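Tresstead Shop Floor Help > Automation > Working alongside robots

Our bench is getting a two-arm robot. What changes for the people on it?

Posted April 2024

I work in small parts assembly at a plant in Sirkalbridge. We're getting a two-arm setup for sorting and putting away components, and I've been asked to help plan the changeover for our crew. I'm excited about it, but a few people are worried, and I'd like to bring them something better than "it'll be fine." What did your days look like after the switch? Did anyone lose hours? And how much of the old job is left?

3 answers

Answer from benchside_jodeck (marked helpful)

Oh, you're in for a fun few months! We did this at Jodeck in January and I'd do it again tomorrow. There were 6 of us on the bench and there are still 6 of us, but the day is different. I used to spend whole shifts picking clips out of bins and putting them in drawers. Now I set up the table, watch the first runs, and change the layout when a new part comes in.

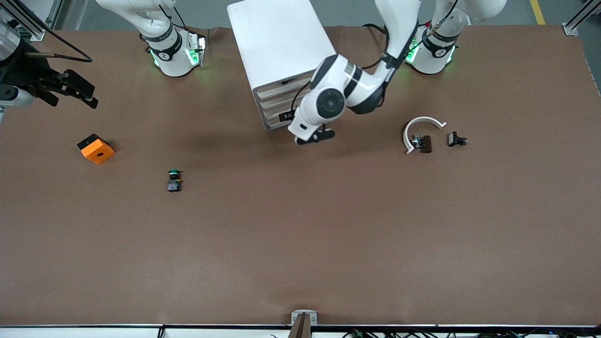

The part I didn't expect to like is the teaching. You know things about those parts that you've never had to say out loud, like which side a clip wants to be picked up from, or which pieces slide when you nudge them. Somebody has to pass that on to whoever is programming, and it should be the people who handled the stuff by hand. Get your crew in the room early (ours came in two weeks late and we had to redo half the layouts).

Hours stayed the same for us. Job titles changed, and that took longer than the robot did. Ask for the new descriptions in writing, with the pay grade on them. Our wrists feel better too, for what it's worth. One person really missed the rhythm of the old work and moved over to packing, and she's happy there.

We also lay the parts out with plenty of space between them. It looks wasteful when you're used to a crowded bench, but it made it much easier for us to sort out a bad pick. 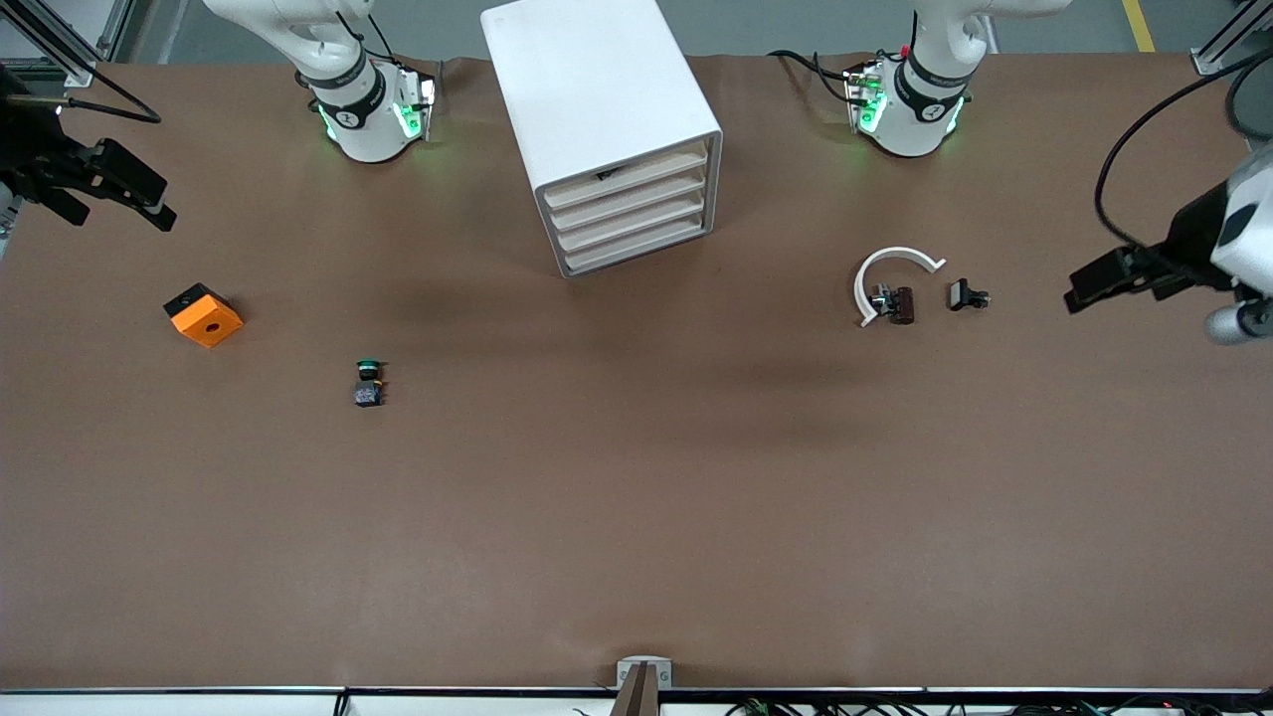 How long did training take before people could run the table without help?

We had 16 hours of it, split over two weeks, and most of us were comfortable by the end. The last 2 hours were all stops and restarts, and I wish we'd had more of that. Pair a nervous person with a curious one, it works great!

Answer from tapia_nights

Agree with most of the above. We're on nights at Tapia and our big change was breaks. You can't all wander off together anymore, somebody stays near the cell. Work that out BEFORE it arrives. Also label your bins the same way on every shift.

Answer from guest

we have one, its good. ask for a stool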